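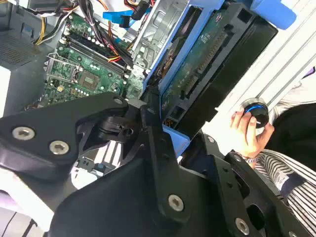 Rückblick Störfall Zelle 2, Nekthorpe
Galerie und Notizen von Noémie Gilbert

Am Samstag hat die Zerlegezelle bei Cordier ein Datenkabel samt Stecker abgerissen, und zwei Stunden später stand in der Rundmail, der Versuch sei »im Wesentlichen planmäßig« verlaufen. Mit dem Wort planmäßig habe ich seither meine Schwierigkeiten. Geplant war, aus gebrauchten Bürorechnern die Festplatten zu holen, ohne dass jemand in den Rechner greift. Wie weit das vom Alltag in der Zelle entfernt ist, sieht man am Handgelenk mit dem dünnen Armband: Es liegt knapp über dem rechten Greiferfinger, die Hand hält das runde schwarze Teil mit dem blau leuchtenden Ring. Im Sicherheitskonzept von Arkwood heißt der Abstand zwischen Mensch und Greifer »organisatorisch sichergestellt«. Ich hätte gern gewusst, von wem.

Zum Ablauf. Die Steuerung Tistum arbeitet die Gehäuse nach einem festen Rezept ab: Gehäuse erkennen, Entriegelung anfahren, Träger fassen, herausheben. Beim fraglichen Durchgang meldete sie »Träger gefasst«. Gefasst war der Träger auch, nur lag ein Kabel zwischen Finger und Blech, und beim Anheben ging es mit. Die Kraftschwelle hat nicht ausgelöst. Sylvain Boyer hat von Hand gestoppt, nach Gehör, weil es knackte.

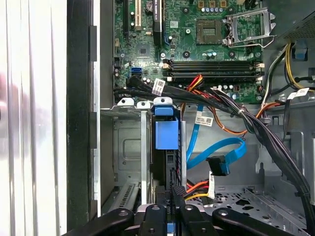
Im Protokoll taucht das Knacken nicht auf. Dort steht eine Abbruchursache mit der Nummer 16, und die bedeutet laut Handbuch »Bedienereingriff«. Wer später nur die Liste liest, muss glauben, Sylvain habe einen gesunden Lauf unterbrochen. Auf diese Weise kommt man natürlich leicht auf eine schöne Quote. Arkwood nennt 320 bearbeitete Gehäuse und 21 Abbrüche, und die Abbrüche durch Bediener sind in den 21 nicht enthalten. Ich habe zweimal nachgefragt, wie viele es sind. Die erste Antwort war eine Grafik, die zweite eine Einladung zu einem Telefonat.

Kusum Kandpal, bei Arkwood für die Inbetriebnahme zuständig, sieht das anders als ich, und das soll hier auch stehen. Nach ihrer Darstellung ist die Kraftschwelle absichtlich hoch gesetzt, weil manche Laufwerksträger klemmen und der Greifer sonst bei jedem zweiten Rechner stehen bliebe. Das mag sein. Dann ist die Schwelle aber ein Kompromiss zugunsten des Takts, und so sollte man sie auch nennen. Im Angebot hieß sie »feinfühlige Kollisionserkennung«.

Was mich mehr stört: Die Erkennung sucht nach blauem Kunststoff. Bei diesem Gehäusetyp ist der Entriegelungshebel blau und das Datenkabel daneben ebenfalls. Évan Vidal hatte schon bei der Abnahme gefragt, ob das gut geht. In den Unterlagen findet sich dazu der Vermerk »unkritisch«, ohne Kürzel.

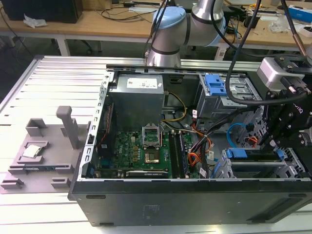
Nach dem Vorfall wurde eine Stunde lang umgebaut, danach lief die Zelle wieder. Geändert wurden die Anfahrhöhe und die Reihenfolge: erst Kabel zur Seite, dann Träger. Für das Zur-Seite-Legen gibt es allerdings noch kein Programm, das macht ein Mensch. Dafür muss er ins Gehäuse greifen, und zwar an der Stelle, über der der Greifer wartet. Ob der Roboter dabei stromlos ist oder nur angehalten, konnte mir am Samstag keiner der Anwesenden gleich lautend beantworten. Sylvain sagte angehalten, Kusum sagte sicher angehalten, im Ablaufplan steht »Pause«.

Bimla Saxena vom Arbeitsschutz bei Cordier hat daraufhin drei Punkte aufgeschrieben, die ich unverändert übernehme:

Eingriff ins Gehäuse nur bei quittiertem Halt, Anzeige für alle sichtbar.
Handeingriffe und ihr Anlass werden als eigene Zeile protokolliert.
Kein Dauerbetrieb, bevor die Kraftschwelle an eingeklemmten Kabeln geprüft ist.

Der dritte Punkt ist bisher offen. Arkwood möchte dafür zuerst ein Softwareupdate liefern, im September. Mir leuchtet nicht ein, wozu man ein Update braucht, um ein altes Kabel zwischen zwei Bleche zu legen und nachzusehen, was passiert.
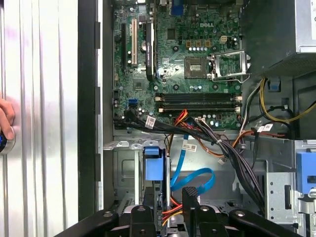
Gehäuse von oben: Kabelbündel bis in den Laufwerksbereich, rechts neben dem blauen Griff die Schlaufe des hellblauen Datenkabels.

Der Schaden selbst ist klein. Ein Kabel, ein Stecker, die Festplatte ließ sich hinterher noch auslesen. Deshalb wird er vermutlich auch schnell vergessen sein, und genau das finde ich schade, denn billiger bekommt man einen Hinweis auf eine falsch gesetzte Schwelle selten.

In der Broschüre zur Zelle steht weiterhin »100 Prozent kontaktfreie Bedienung«. Ich habe Arkwood gebeten, den Satz zu streichen oder zu erklären, was mit Kontakt gemeint ist. Eine Antwort liegt noch nicht vor. Sobald sie da ist, ergänze ich sie auf dieser Seite, ebenso die Zahl der Bedienereingriffe, falls sie doch jemand herausrückt.

Korrekturen bitte an mich oder an Évan. Das Protokoll vom Samstag liegt im Ordner der Zelle 2, Register Störungen, und kann dort eingesehen werden.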